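Hand tool notes, gripper sessions
Dirk Vanhove
2025-07-25
2 min read

Pulled tool 2 out of use before lunch. The jaw on it closed without a trigger pull, twice, both times while the operator had fingers near the opening. No injury. Olesia got a pinch on the first one and let go of the handle, which is what we want people to do. The second one was me, trying to repeat it on the bench.

What we know so far. The trigger sensor reads a resting value of 10 when the tool is fresh out of the case. After a long session it creeps up. The close threshold is set at 32 in the Gretora config and has not been touched since June. On tool 2 I logged a resting value of 29 with the trigger fully released, so any knock on the shell is enough to push it over. Tool 1 sat at 12 the whole time, same firmware.

Pankaj thinks it is the sensor magnet working loose in its seat. Seema thinks the cable is getting squeezed where it enters the shell and the reading drifts with the strain. I lean toward the cable but have nothing to prove it. The log shows the creep starting near sample 85 and going up in small steps, and I would expect a loose magnet to jump around more than that. 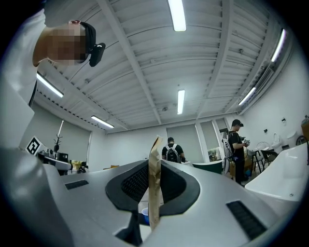
Paper strip standing in the opening, headband camera on the operator.

Checks on tool 2, in order:
- Power cycle. Resting value dropped to 14, then climbed again. Not a fix.
- Swapped the trigger spring with the one from the spare. No change.
- Flexed the cable at the entry by hand. Value moved by 6 or 7 counts and did not come all the way back. Did this three times — same result each time.
- Opened the shell. The magnet looks seated. Did not pull it, Pankaj wants to measure it first. 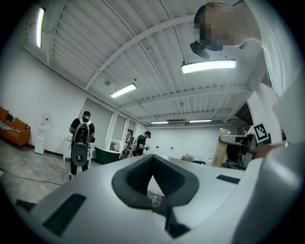

The bigger problem is that the software let it happen. Warov is supposed to refuse a close command if the resting value is out of band at startup, but it only looks once. After that it trusts the number. Gilles is adding a check every 150 samples with the trigger released, and a lockout that needs the operator to re-zero before the jaw will move. He wants it on both tools before anyone picks up tool 1 again. Agreed.

Until then:
- Tool 2 stays on the shelf with the red tag, battery out.
- No reaching into the opening with the tool live. Set it down and switch it off first.
- If the resting value goes over 20, stop and write it down here with the sample number.

Open: cable replacement from Trunen, Seema is ordering two. Pankaj to measure the magnet. I still need to go back through the earlier logs for tool 2 and see when the creep first shows up.

Last updated by D. Vanhove, after Gilles's first test build. Lockout trips correctly on the bench, re-zero screen still missing.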